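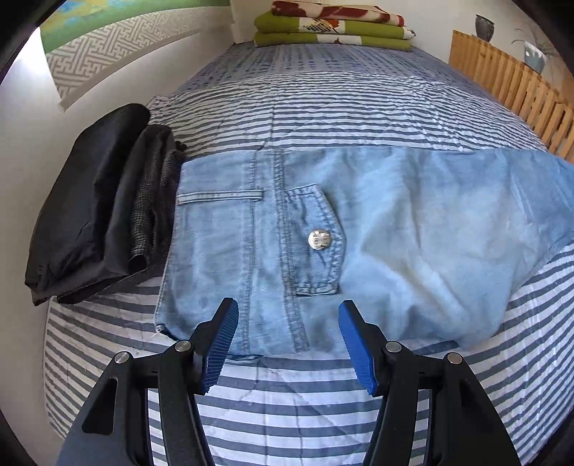 *Starting position for a fold: the jaws are open near the lower hem, the denim lies flat on the bedspread.*

# How to test if a gripper can fold your laundry

Many people ask me if a machine can do the laundry yet. My short answer is: parts of it, slowly, and with a person near. The best way to understand this is to try one fold with a gripper in your own hand. Your arm does the moving, so you learn only about the gripping, and gripping is where most of the trouble begins.

I did this test over one Sunday with a two-jaw gripper from Teder and soft pads that I ordered from Nidimport. Other models will work if the pads are textured and the jaws close evenly.

## What you need

- a hand-held gripper with two jaws
- a bed or a wide table
- one thin garment, one medium and one thick
- a notebook and a clock

A bed is harder than a table. The surface gives way when you press on it, and a quilted cover has small puckers which the pads like to catch. I recommend the bed anyway, as this is where people in real homes fold their clothes.

## Step 1: Lay the garment flat

Spread the piece with your hands and smooth the big wrinkles. It feels like cheating, but you should do it for the first tries. Finding a corner in a pile is a separate problem and it deserves a separate test.

Look where the hard parts are. A metal snap, a pocket flap or a belt loop changes how the fabric bends. Do not grip on a snap.

## Step 2: Approach the hem

Open the jaws a little wider than you think is necessary. Come from the side of the hem, low and almost parallel to the bed. If you come from straight above, the pads push the fabric down and close on nothing.

Stop just before contact and check that both pads are at the same height.

## Step 3: Pinch and lift

Close slowly. Lift by the width of one finger and wait. Now look under the garment: if the bedspread comes up too, you have gripped two layers of fabric. Open, go back and start again. This was my most common mistake by far.

Loose threads are the other one. A thread can stay on the textured pad after you open it, and then it pulls the fold out of place. Cut the threads before you begin.

## Step 4: Carry the edge over

Move in a low arc, not in a straight line. Put the hem down first, then open the jaws, then pull back along the same path.

## Step 5: Write down the result

I made 80 attempts with denim. In 48 of them the fold was good enough for my closet. In 11 the gripper took the bedspread together with the garment, and the rest were crooked or slipped. Note also the time, even when it is embarrassing.

## What this says about robots

With my own eyes and arm behind the gripper, I still failed often. A robot must also decide where the hem is, and feel when it has too much fabric. The Tennant folding arm that I tried at the Stotden workshop could do towels well – all the same size, on a hard table. With trousers it needed help at almost every fold.

If your shop handles only flat, equal pieces, a machine is worth a trial now. For mixed laundry at home I would wait. Before you spend money, repeat steps 2 and 3 with your thickest garment and compare the notes.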